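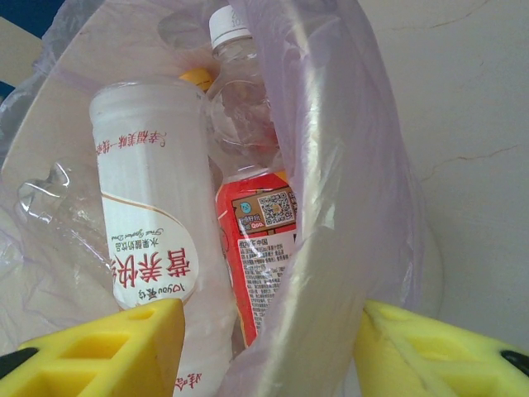
Weltiris Home Movie Projector

The Weltiris is a three-panel LCD projector for watching movies in a living room or a small basement theater. It is sold by Dalleleck as a single unit with a fixed lens, a remote, a power cord and a ceiling plate. Screens and speakers are sold separately.

Picture size and placement

The lens is set for a screen with a diagonal of 70 inches or more. At that size the front of the lens sits about 9 feet from the screen surface. Smaller pictures are possible but the focus ring reaches the end of its travel and the corners go soft before the center does. Vertical lens shift is mechanical and is set with the wheel behind the top cover. There is no horizontal shift, so the unit has to be centered on the screen. Digital keystone correction is included and is off by default. Leave it off if the unit can be mounted level.

Color and fine detail
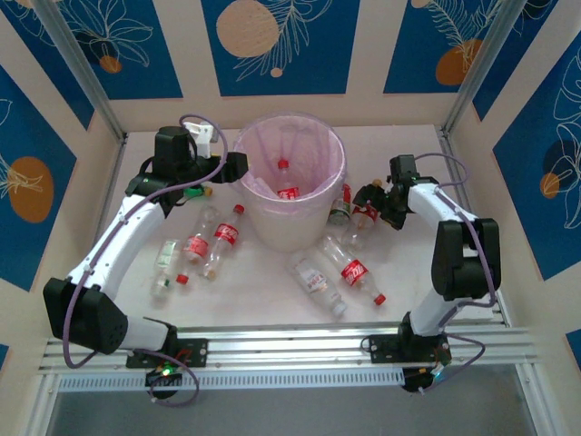
Each Weltiris leaves the bench with its three panels aligned, and the alignment can be trimmed in the service menu. The adjustment moves red and blue against green in small steps, horizontally and vertically. A plain crosshair pattern will do for the first pass. For the second pass, use a still with thin white lines over a dark color. A red or blue edge along one side of a white line means that panel is off by at least one step. Let the projector warm up with a movie running before making any change.

Picture modes

Six modes are stored:

Film – lowest color temperature, frame interpolation locked off
Film Bright – same color settings, higher lamp output
Animation – slightly raised saturation, noise filter off
Black and White – neutral gray tracking, color controls disabled
Television – frame interpolation available
User – all controls open

Film is the mode to use in a dark room. Television is meant for rooms with lamps on and will look harsh with most movies. Settings are remembered separately for each input.

Inputs and sound

HDMI, 3 inputs, all on the rear panel
Optical audio out
USB, for firmware only
Trigger out for a motorized screen

The built-in speaker is adequate for menus and setup. Audio delay can be set in the Sound menu if dialogue runs ahead of the picture through an external receiver.
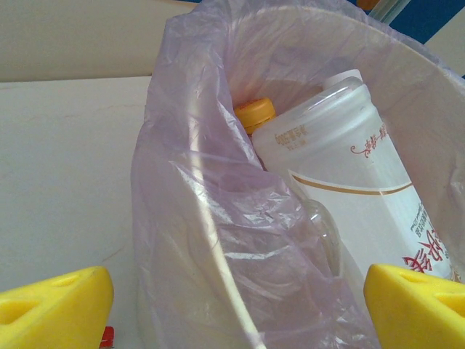

White bottle in a bin with a purple-tinted liner

Mounting and accessories

The supplied plate fits flat ceilings only. For sloped ceilings, order the Lombardi bracket, which adds tilt in both directions and takes the same screws. The Skakotness fixed screen is a matte white surface with a black velvet border and matches the shape of the Weltiris picture without masking. It ships rolled, with the frame in sections.

Clean the intake filter every 6 months, more often in a carpeted room. Replacement filters and remotes are listed under Parts.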